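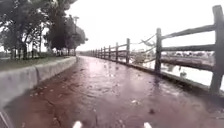 I've changed how I waterproof my walking boots. For years I used a wax block, melted in with a hairdryer, and reapplied it every October whether the leather needed it or not. The wax sealed well enough but it softened the toe box, and after 82 miles the left boot had creased badly across the flex point.

Zulmira Bragança at the repair shop in Irnley suggested a water-based cream instead. It goes on with a damp cloth, one thin coat, and needs 16 hours at room temperature before wear. Do the welt and tongue gusset first - most leaks start there.

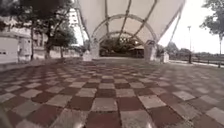
Checkerboard paving, with the white canopy behind.

I've now had 7 walks out of one coat. Water still beads on the uppers but soaks in slightly at the heel seam, so I'll redo that part only.

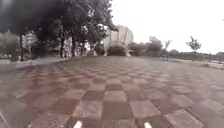 Soles are a separate problem. The cream does nothing for grip, and it should be kept off the rubber altogether. Mine are a hard compound that copes with mud and gravel but is poor on smooth town surfaces. On paving like the reddish-brown and pinkish-grey squares here, where a few of the darker ones look damp, I shorten my stride and keep my weight over the front foot. A softer sole would grip better and wear out sooner. Kvido Vávra resoles for 40 pounds a pair, and I'll probably ask him for the softer one next time.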